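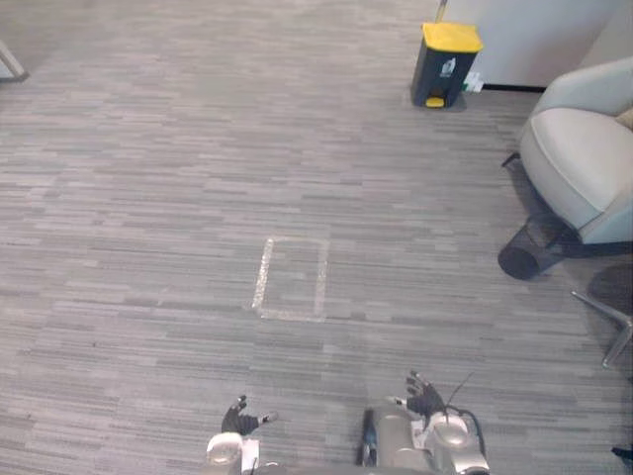

Carpet tiles make a lot of people nervous before they buy, and we've tried to gather up the things we get asked most often at our Berkdale shop, so pour yourself something warm and have a read. The worry at the top of nearly everybody's list is whether the seams will show. With a plain pale tile they may, a little. With a streaky one in mixed grays, like the floor in the photo, the lines between the squares go very faint, and a strip of light tape stuck on top catches your eye long before any seam does.

Can I lay them myself?

Yes, and plenty of our customers do! Start from the middle of the room and work outward, and check the arrows on the backs before you press anything down (we've all had to pull up a row at bedtime). Let the boxes sit in the room overnight first.

Do I need glue?

For a bedroom or a small office, the sticky corner tabs are usually plenty. For a bigger room, anything over 500 square feet, we'd like you to call us first and talk it through.

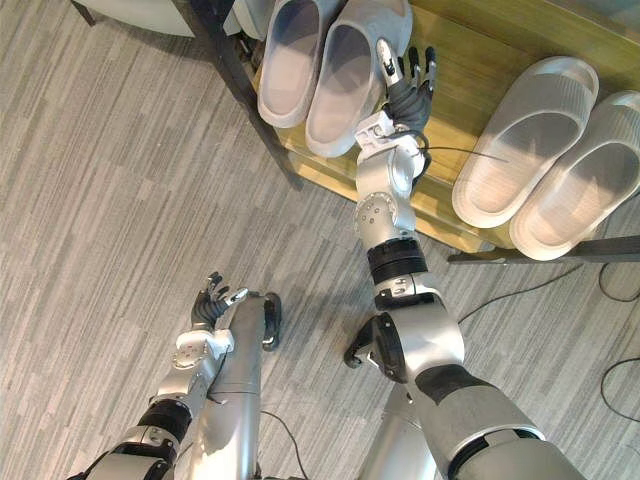
Tabs also make life easier later on, when you want to lift one tile and leave its neighbors alone. Glue can be lifted too, but it takes patience and a good scraper, and you'll want to clean the floor underneath before the new tile goes in.

How many spares should I keep?

We suggest 6 for an ordinary room. Keep them flat, somewhere dry, and swap one into a sunny spot now and then so the color doesn't drift too far from the rest.

Should we take our shoes off?

That's your house and your rules, but grit is what wears a carpet down, and less of it comes in on slippers than on boots. A good mat at the door and a regular vacuum do wonders as well. 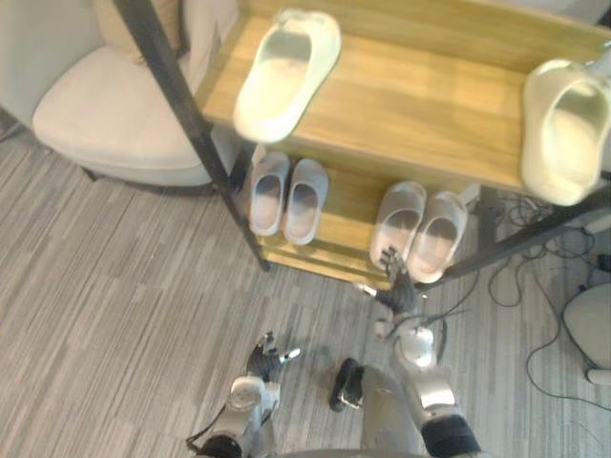 A customer wrote to us in August to say that going shoeless had helped, but that the real change came from vacuuming in two directions, first along the stripe and then across it. We've passed that along to everybody ever since, and it's now how we do our own showroom.

Do you deliver?

We do, to Berkdale, Irnberg and the Drummond side of the river. Orders over $700 go out free.

Page last updated 3/29/21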